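Can a seller take the dishwasher after the inspection?
Elmarie Maluleke
We close Thursday on a house in Lostgate. The listing said all appliances stay. Now the seller wants the dishwasher, for sentimental reasons.

Selamawit Abdella
Read your contract. The listing is just advertising. Mine promised "mature trees" and had 3 shrubs.

Hsiu-ying Choi
If it's built in, it usually stays unless the contract says otherwise. Have your agent ask for it back or 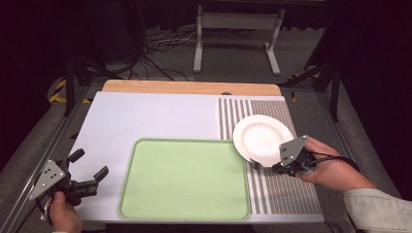 for a $473 credit at closing, in writing. Then do the walkthrough late and open every cabinet.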